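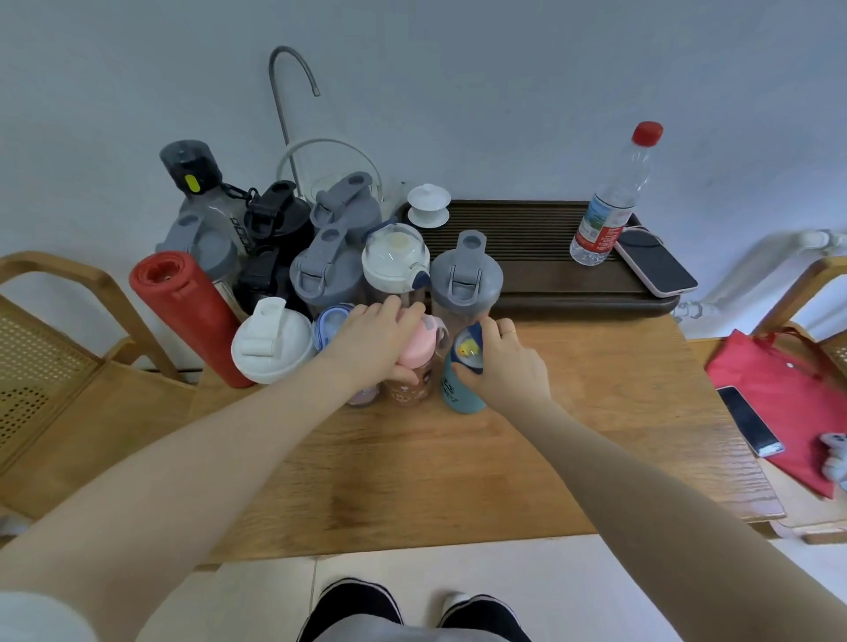

Water bottles and shaker cups, pink lid and duck included.

Jiscombe Tornia roof box: a long-term review

I put off buying a roof box for years. We have an estate, I told myself, and an estate ought to be enough for four people and a dog. Then the kids got longer legs and stopped being happy with a holdall under their feet, and the dog got a bigger crate, and last June I gave in and ordered the Jiscombe Tornia. It's now done 3,732 miles on top of our car (I wrote the mileage down when I fitted it, because I'm like that), so I think I've earned an opinion.

First things first, it's big. I'd measured the roof, I'd measured the box on the website, and I still stood in the drive thinking I'd bought a canoe. It comes in a cardboard sleeve you could live in, and you'll want two people to get it out. My brother-in-law Toivo Lehtinen came round to help, and between us we had it unwrapped and on the bars in under an hour, which included a tea break and a fairly long argument over which end was the front. (The pointy end. He was right.)

Fitting

The clamps are the best bit of the whole thing. My parents had a box in the nineties with U-bolts and wing nuts and you needed the fingers of a seven-year-old to do them up. The Tornia has four big claws that drop over the bars and a chunky dial for each, and you turn the dial until it clicks. Lovely! They slide along a channel in the floor, so if your bars are a bit close together you can usually get it to sit right.

What I would say is check your tailgate before you tighten anything. Ours opens high and the first position I chose left the tailgate kissing the back of the box. No damage, but I had to undo the lot and shuffle it forward a hand's width. The instructions do mention this, on the last page, in very small print, after you've done everything else.

Check the roof load limit in your car's handbook too, and remember the weight of the bars and the box come out of it before you've packed a single sock. I hadn't appreciated how little that leaves you on some cars.

Living with it

It opens from both sides, and I'd never go back to one that doesn't. If you park on a busy road, being able to stand on the pavement and reach in is worth the extra money on its own. The lid lifts on sprung arms and stays up, even in a breeze, although on a properly blowy clifftop car park I did keep one hand on it.

We put the light, squashy stuff up there: sleeping bags, coats, the beach tent, pillows. Wellies go in too, in a bin bag. Everything heavy stays down in the boot. There are two straps inside and they're fine, a bit short, and one of the buckles has gone stiff over the winter. I've given it a squirt of silicone spray and it's better but not cured.

Water has got in once. We drove home through four hours of really filthy rain and I found a small puddle at the front corner, enough to wet the cuff of one coat. I suspect I'd trapped a bit of tent bag in the seal, so I'm only half blaming the box. It's been dry ever since and we've had plenty of rain to test it with.

Noise and fuel

There's a hum. It starts at fifty-ish and by seventy you'll be turning the radio up a notch. With the bars on their own we had a whistle, and the box cured the whistle and swapped it for the hum, so call it a draw. I tried moving the box forwards and backwards to see if it changed anything and couldn't hear a difference. My daughter says she could. She's got better ears.

Fuel is the one that hurts. Our longest run was up to Scotland and back, 872 miles with the box on and full, and I put in noticeably more diesel than on the same trip the summer before. I didn't keep the receipts so I can't give you a proper figure, but I felt it. Take it off when you're not using it! I left ours on for most of the autumn out of pure laziness and I could have kicked myself.

Storing it

Ah. Yes. It's no lighter coming down than it was going up, and then you've got to put it somewhere. Ours hangs on the garage wall on a pair of straps from Gillitz, bought separately, and it sticks out far enough that I've walked into it more than once. If you haven't got a garage or a decent shed I'd think hard, or look at one of the folding fabric bags instead. My friend Rocío Cantero has the Arrieta soft bag and it rolls up and lives in her hall cupboard. It flaps a bit on the motorway and I wouldn't leave it on overnight in a strange town, but for two holidays a year it suits her very nicely.

Locks and bits

One key, both sides, and it won't come out unless the lid's shut properly, so you can't drive off with it half open. The key feels cheap. The plastic head on mine has already gone wobbly and I've ordered a spare. The gloss black finish looked terrific for a month and now shows every twig and car wash brush it's ever met, so if I bought again I'd have the matt grey.

Would I buy it again?

I would, yes, in the matt grey. It wasn't cheap and I did wince at the checkout, but we went away at Easter with six bags, the dog, a guitar and a cool box and I could still see out of the back window.

Good: the clamps, opening both sides, the size of it
Not so good: the key, the straps, the scratches, where on earth to put it
Score: 8 out of 10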